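March 26, 2022

Up at the Tadham flat again, on a Saturday, because Zhenhua Feng is convinced the gripper fault is in the pads and I am convinced it isn't. We have been having this argument since the arm came back from Trirgate with its "full service" sticker and exactly the same habit it went away with. It closes late on the right. Only a hair, but soft things slide out, and soft things are the whole job.

The service sheet says both fingers were cleaned and checked and the wrist camera was realigned. I'd like to know with what. I put the old calibration card down first thing and the camera was off to one side, so either it got knocked in the van or the line on the sheet was ticked by somebody wanting his lunch. Hollis says vans do that. Hollis Brannigan will forgive a supplier anything if they answer the phone politely.

So, the order of things today, before I forget it and we do it all again in May.

Power off, air off, wait for the gauge to drop. Took the right finger off, two screws, one of which had been done up by a gorilla. Pad looked fine to me. Zhenhua ran his thumb over it and said it was smooth at the tip. I ran my thumb over it and said it was like a nail file. Neither of us has a calibrated thumb. We brushed the lint out with the stiff brush, wiped it with the Brillance stuff (dear, smells of pears, I suspect it is mostly alcohol) and left it to dry while I made tea.

Then the slide, which is where I'd have started if anyone had asked me. There was fluff packed in behind the wiper on the right side, grey and greasy, a proper little felt plug. It lifted out with tweezers in one piece. Zhenhua allowed that it might be "a contributing factor". I have put it in a sandwich bag and I'm keeping it.

Finger back on, screws done up by a human being this time. Air on. Opened and closed it dry a few times over bare floor and it seemed even, though it always seems even over bare floor. Reset the camera offset by hand, then went on to shoes and cloth, the pair it always makes a mess of.
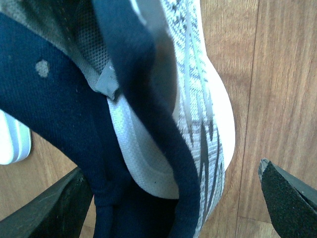 The trouble with judging any of this is that a navy knit will forgive a bad grip one minute and punish a good one the next. It depends how the fold sits. Zhenhua wants to call the fault cured if we get a clean run on Monday. I want it left going all week with the log on, and I want the log read by a person, not just filed. We had a clean run in the week before it went off to Trirgate too, and everybody was very pleased with themselves.

He also wants new pads ordered regardless. The quote is 245 for the pair, which seems a lot for two bits of grit on a backing. The book says change them at 500 hours and the counter says 416, so by the maker's own rule they have life in them, and I notice the maker also sells the pads. I said we'd see. He wrote "order pads" on the board while I was rinsing the cups. I have rubbed out "order" and put "look at".

Hollis rang from Lagos in the afternoon, bad line, wanting to know if he could tell the people there it was fixed. I told him he could say it had been cleaned. He asked what the difference was.

To do: write down the new camera offset somewhere other than the back of my hand. Ask Trirgate which card they used. Buy tweezers, those were from the bathroom.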